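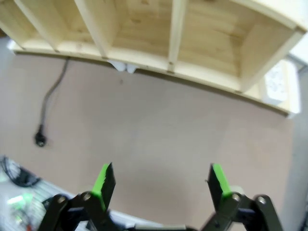
3.2 Moisture conditioning and measurement of shelf deflection

Boards were cut from a single delivery of kiln-dried pine supplied by the Greslow mill in June. Each board was planed on both faces, marked on the end grain, and weighed before conditioning. Boards with a knot wider than one third of the face were set aside and used only for the moisture checks. The remaining 307 boards were assigned at random to the dry room or the humid room. The humid room was held at 80 percent relative humidity and the dry room at 39 percent, both at the same air temperature.

Boards stayed in their rooms until two weighings taken one day apart differed by less than 0.1 percent of board mass. This took longer in the humid room, and the boards stacked nearest the door were the last to settle. We therefore rotated the stacks every morning, a step left out of the earlier trials by Haddadin and Sleiman.

After conditioning, each board was placed on two steel supports and loaded at midspan. The load was raised in equal steps and then held for 2,000 minutes. Deflection was read from a dial gauge fixed to a separate stand, so that movement of the supports did not enter the reading. The gauge was zeroed under the weight of the board alone. Room humidity was logged throughout, and any test during which it drifted by more than three points was run again with a new board.

Figure 4. Mean midspan deflection against time under load for boards from the dry room (solid line) and the humid room (dashed line). Bars show one standard error.

Both groups bent quickly in the first hour and slowly after that (Figure 4). The humid boards bent more at every reading, and the gap between the two curves continued to widen until the load was removed. The initial elastic part differed little between rooms. Most of the difference came from creep, in line with the Usman model when its moisture term is fitted separately for each room. With one shared term the model gave values that were too low for the humid boards late in the test.

Recovery was measured for one day after unloading. Dry boards returned most of their creep deflection in that time. Humid boards returned less, and several kept a visible bow. We did not follow these boards further. The fitted constants for both rooms are listed in Table 2, along with those obtained from the Andex data by the same method.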